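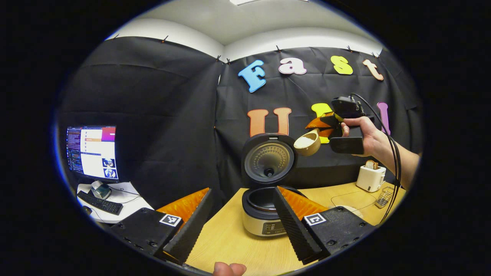

Rice cup held up beside the open cooker, from the left-hand camera.

4 Oct 2018

Finger comparison, continued. Same table as before, rice cooker on the left and toaster on the right, black cloth up. The Omeck fingers are out of the running for anything with a curved side, so the whole session went on the Fultlow set with the orange pads.

Rice first. The scoop cup is an awkward part. It is shallow, the wall leans outwards and the weight moves when you tilt it. With the hard fingers it was held on two lines of contact and turned in the grip as soon as the wrist went over. The soft pads wrap a little and hold it on an area. I did the pour slowly, then at a normal kitchen speed, then with the elbow raised as Hélder Salgado does it, he being taller than me. The elbow version is the worst for the cable, which pulled on the housing. I want a clip on the handle before we go on.

Trigger travel is too long. My finger is at the end of its reach when the pads are fully closed on something thin, and after an hour the first joint complains. Arruda quoted for a shorter linkage in March. I have asked for the quote again and for the drawing that should have come with it.

Controller log: 573 open/close cycles on the right hand, no missed width readings. The left hand dropped 18 readings, all of them in the first run, all with the marker turned well away from its camera. I moved that marker on its block and ran the same motions again with none lost. I would like to see it hold over a longer run before calling it fixed.

Both cameras at 60 frames per second. At 30 the pour smears and the width estimate lags the fingers enough to see in the plot. The files are twice the size, and Usside's disk filled up at lunch. Moved the old calibration runs off it.
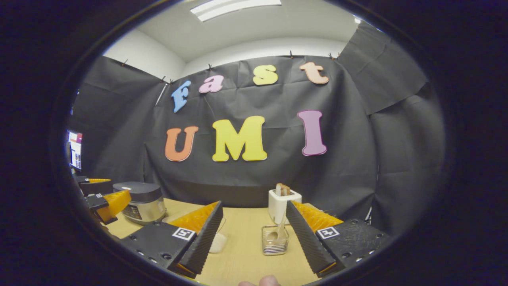

Right-hand camera, toaster side. Spoon in the small container.

Toaster side in the afternoon. Bread is easy to pick up and easy to spoil. The ribs mark a slice if the pads close past the point of contact, and there is no force feedback in the handle, so it comes down to the operator watching the width. Hélder marks it less than I do. He closes in two steps, stops, then adds a bit. I copied that and my later slices were cleaner.

The spoon is a better test than I expected. The handle is narrow and stands at an angle, so the wrist has to roll to bring the pads square to it. Taken square, it comes out straight. Taken off square, it pivots about the pad and catches on the container. The Omeck fingers had the advantage on this one item, being stiffer at the tip. Worth noting in the table, though it does not change my choice.

Field of view: the wide lens keeps both fingers and most of the table in, which is what the tracker wants. The foam letters on the cloth help too. With bare cloth the pose estimate wandered when I held the hand still and close in. With the letters up it settled. I have not measured how much of that is the letters and how much is the stuff on the table.

To do:
Cable clip, both handles.
Left marker, long run.
Chase Arruda.
Order 2 spare pads for the Fultlow fingers.
Ask Hélder for his trigger settings and write them down this time.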